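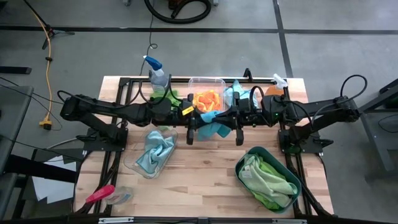
Cleaning Supplies and Work Area - Monthly Check
Site: Ernness, Room 27
Month: April
Checked by: Elfriede Heitmann
Copy to: Bernd Lenz

1. Spray bottles labeled with contents and dilution
Not OK. Refill labels missing. Use the Drolix label sheet.

2. Trigger nozzles close fully, no drips
OK.

3. Cloths sorted by color, one bin per use
Partly OK. Re-sort before the next shift.

4. Hand brush free of residue, bristles sound
OK.

5. Tabletop free of cracks and raised edges
OK. Oil again in May.

6. Vacuum hose and extension cord free of damage
Hose OK. Cord OK - reroute along the wall, trip hazard.

7. Spare cloths in stock (minimum 100)
OK, 200 on shelf.

Open items: 2 (nos. 1 and 3). Lenz to sign off by 4 p.m.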